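보낸 사람: Els Willems
받는 사람: 판화 애호가 메일링 리스트
날짜: 2024년 11월 11일
제목: Re: 스티스트포트 목판화 순회전, 보고 오신 분 계신가요?

Willy Verschueren 님이 쓰셨습니다:
> 안녕하세요. 도클리(Dorkley) 미술관에서 시작한 목판화 순회전이 스티스트포트(Stistport)로
> 넘어왔다고 들었습니다. 도클리 때는 일정이 안 맞아 놓쳤고, 도록만 우편으로 받아 봤어요.
> 도록 인쇄가 꽤 어둡던데 실물도 그런지 궁금합니다. 특히 항구 연작의 하늘 부분이요.
> 제가 가진 도록에서는 거의 먹 한 덩어리로 보입니다.
> 그리고 판목도 같이 나왔다는데 사실인가요? 도클리 전시 안내문에는 판목 얘기가
> 한 줄도 없었거든요.
> 기차로 가면 왕복에 하루를 다 써야 해서, 갈 만한지 먼저 여쭙니다.
> Willy

윌리 님, 가세요! 꼭 가세요. 저는 지난주에 다녀왔는데 아직도 머릿속이 그 전시로 꽉 차 있어서, 마침 질문 올려 주신 게 얼마나 반가운지 모릅니다. 답이 좀 길어질 것 같으니 차라도 한 잔 옆에 두고 읽어 주세요.

먼저 하늘 얘기부터요. 도록이 어두운 게 맞습니다. 실물 앞에 서면 먹 한 덩어리로 보이던 자리에서 나뭇결이 올라와요. 비스듬히 서서 보면 결이 수평선 쪽으로 물결처럼 흐르는데, 작가가 일부러 결이 거친 판을 골랐구나 싶더라고요. 같은 판으로 찍은 두 장을 나란히 걸어 놓은 벽이 있습니다. 한 장은 먹을 넉넉히 올렸고 한 장은 거의 말라 가는 판으로 찍은 것처럼 희끗희끗해요. 저는 뒤쪽 것이 훨씬 좋았습니다. 새벽 항구 냄새가 나는 것 같았어요(과장이 좀 섞였지만 정말 그런 기분이었습니다).

판목도 나와 있습니다. 전부 5점이고, 유리장 안에 눕혀 두었어요. 조명이 옆에서 낮게 들어와서 칼자국 하나하나에 그림자가 집니다. 저는 배 돛대 부분에서 한참을 못 떠났어요. 찍힌 그림에서는 실 한 가닥 같은 선인데, 판에서는 양쪽을 다 파내고 남긴 얇은 둑이더라고요. 머리로는 알던 일인데 눈으로 보니 전혀 달랐습니다. 판 하나에는 갈라진 틈을 메운 자국도 있어요. 그 틈이 생기기 전에 찍은 것과 뒤에 찍은 것을 구별할 수 있다고 벽글에 적혀 있던데, 솔직히 제 눈으로는 한 점밖에 못 찾았습니다. 윌리 님이 가시면 나머지를 찾아서 알려 주세요.

전시 전체는 127점입니다. 방이 세 칸인데 첫 방이 제일 빽빽하고 뒤로 갈수록 느슨해져요. 저는 거꾸로 도는 걸 권하고 싶습니다. 마지막 방의 큰 작품들을 눈이 맑을 때 먼저 보고, 작은 장서표와 책 삽화가 모인 첫 방은 나중에 천천히 보시는 거죠. 장서표는 우표보다 조금 큰 것도 있어서 돋보기를 가져가시면 좋습니다. 입구에서 빌려주기도 하는데 개수가 적어서 저는 못 빌렸어요.

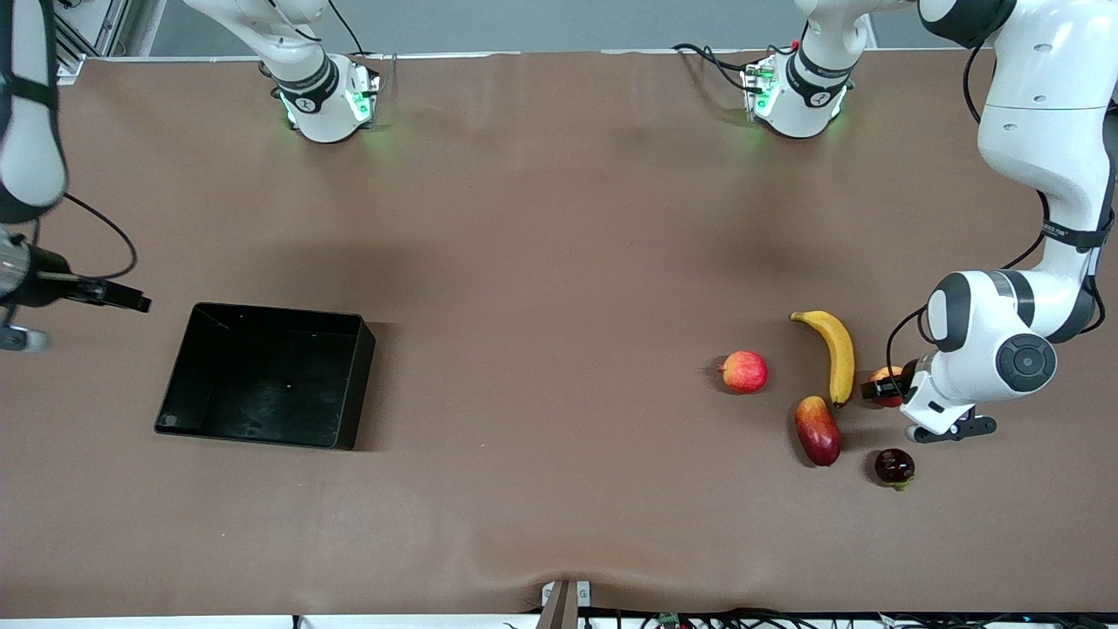
Willy Verschueren 님은 그사이 보내신 두 번째 메일에서 돋보기는 집에 있으니 걱정 없는데 첫 방의 책 삽화가 펼친 면 하나씩만 보이는 것인지, 책장을 중간에 넘겨 주기도 하는지 알고 싶다고 하셨습니다. 도클리에서는 전시 기간 내내 같은 쪽만 펼쳐 놓았다고 들으셨다면서요.

네, 이번에는 넘깁니다! 안내 데스크에 여쭤 보니 한 달에 한 번 쪽을 바꾼다고 하셨어요. 제가 갔을 때는 시장 풍경이 펼쳐져 있었는데, 생선 장수 아주머니 소매 주름이 기가 막힙니다. 다음에 어느 쪽이 나올지는 그분도 모르신다고 해서, 저는 핑계 삼아 한 번 더 갈 생각이에요.

도록 얘기도 조금 덧붙일게요. 윌리 님이 받으신 것은 아마 도클리 때 나온 첫 쇄일 겁니다. 스티스트포트 매점에 놓인 것은 새로 찍은 쇄인데, 펼쳐서 비교해 보니 회색 단계가 확실히 살아 있어요. 종이도 광택 없는 것으로 바뀌었고요. 판목 사진은 새 쇄에도 안 실려서 그건 많이 아쉽습니다. 대신 Goossens 출판사에서 낸 얇은 소책자가 따로 있어요. 300부만 찍었다고 뒤표지에 적혀 있고, 제가 갔을 때는 계산대 옆에 몇 권 쌓여 있었습니다. 칼 종류와 종이 이야기가 주로 나오는데 글이 참 다정해요. 작가가 종이를 적시는 시간을 계절마다 달리 적어 둔 공책이 일부 실려 있어서, 저처럼 부엌에서 찍는 사람한테는 보물이나 다름없습니다. 저는 그날 저녁에 바로 따라 해 봤어요. 결과는 묻지 말아 주세요.

가시는 길에 대해서 몇 가지만요.

입장권은 현장에서도 살 수 있지만 오후에는 줄이 있었습니다. 예매는 Clodix 사이트에서 하는데, 시간대를 고르는 화면이 맨 아래에 숨어 있으니 끝까지 내려 보세요. 역에서 미술관까지는 3번 버스를 탔고요, 강가로 걸어가도 좋습니다. 그 강가가 바로 연작에 나오는 부두 자리예요. 창고 지붕선이 그림하고 거의 그대로라서 전시를 보고 나와서 걷는 편이 더 재미있습니다.

사진은 플래시 없이 찍을 수 있지만 판목 유리장은 촬영 금지예요. 저는 대신 수첩에 연필로 돛대 부분을 그려 왔습니다. 그림 그리는 건 괜찮다고 하셨고, 한 번에 최대 5명까지는 작은 접이식 의자도 빌려주십니다. 의자 빌려서 항구 연작 앞에 앉아 계시면 시간 가는 줄 모르실 거예요.

전시는 내년 4월까지 한다고 하니 급하게 움직이실 필요는 없습니다. 다만 소책자는 남아 있을지 장담을 못 하겠어요. 필요하시면 다음에 갈 때 한 권 챙겨 둘 테니 이 리스트로든 개인 메일로든 말씀 주세요. 다른 분들도 혹시 마른 판으로 찍은 하늘 그림을 보셨다면 어떻게 찍은 것 같은지 의견 좀 들려주세요. 바렌 자국이 안 보이던데, 숟가락으로 문지른 걸까요? 저는 며칠째 그 생각만 하고 있습니다.

Els Willems 드림

추신. 미술관 카페의 완두콩 수프가 맛있습니다. 빵은 따로 주문하셔야 해요.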